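Call for participants: teach a two-armed robot to handle bedding

The Escombe study is looking for 14 people to help us find out how a humanoid robot can learn to deal with big, floppy cloth. Sheets are wonderfully hard! They fold over themselves, hide their own corners and never hang the same way twice.
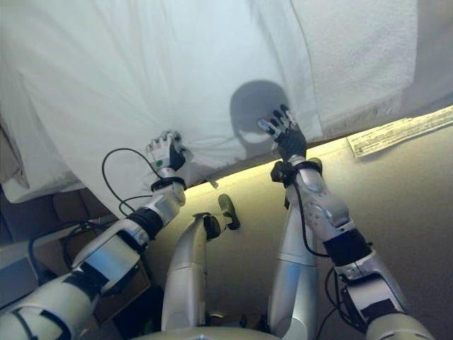 Our first round gave us 314 demonstrations, and the result surprised all of us. When the people guiding the arms took their time and corrected their own mistakes, the robot learned more from them than from fast, clean runs. We called that method Zeretti, and now we want to test it with people who have never worked with a robot – nurses, hotel staff, parents, students, anyone who has wrestled with a fitted sheet.

You'll guide both arms from a control station, with Yamuna Kurup or Aravind Naidu beside you the whole time. Sessions run 2 hours, with a break in the middle, and we ask you to come twice in June. Snacks are on us.

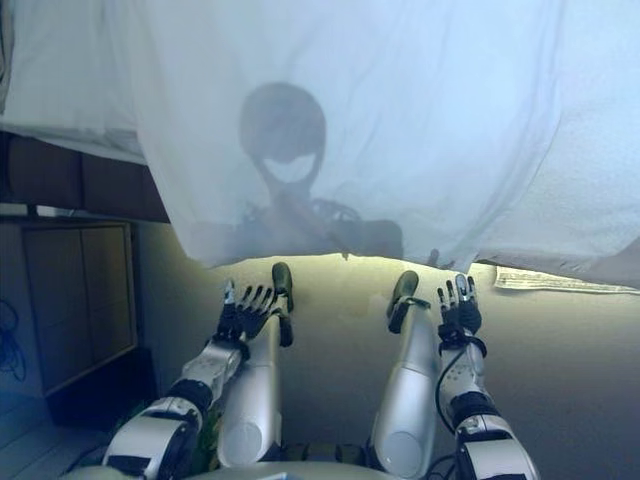
WHO CAN TAKE PART

Adults 18 and over who can sit comfortably and use both hands. You don't need any technical background. Glasses are fine. We have nearly 11 places left, so there's still room for you and a friend.

To sign up, write to Indira Achari at the Escombe desk and tell her whether mornings or evenings suit you. Questions about the method itself can go to Subbarao Kandasamy, who loves getting them.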